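Plelex Bridal Workshop – Notebook
Headpiece bench, Brovunley
August, 2:15 p.m. Entry by Meenakshi Shakya

Veil comb attachment, second round

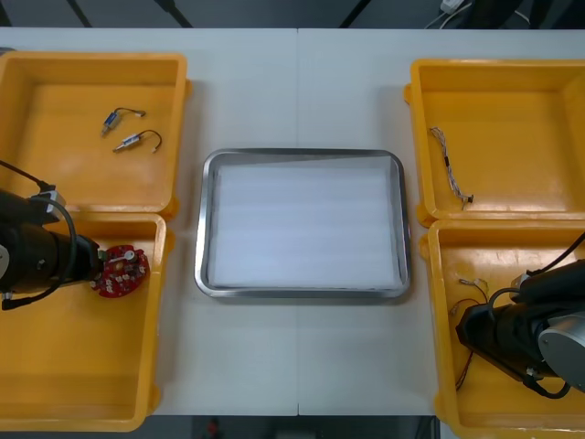
The second round of comb attachment for the Meredith veil was completed this morning. Silk tulle was gathered to the comb with 34 stitches per piece, using the finer thread. The gathers held their shape on the stand, although the left end still pulls slightly when the veil is turned back over the face. For the beading stage, the bench will be set up with shallow open bins on both sides and a steel tray between them, as on the white table. Finished combs are to go in the tray only.

Ifor Samuel has asked that the edge beads be spaced wider on the 105-inch length. I agree – the present spacing makes the hem heavy and spoils the fall at the back. Bead stock stands at 2,000 ivory and 1,000 clear. The Sovevcombe order takes priority on the ivory.

To do: restitch the left end of the sample comb; steam from the inside only; try the veil with a low bun as well as with hair worn down. The bride's trial is at 4 p.m. and the sample must be pressed before then. Ifor to confirm the lace width.

Plelex Bridal Workshop, Brovunley – Contact the workroom – © Plelex – Back to top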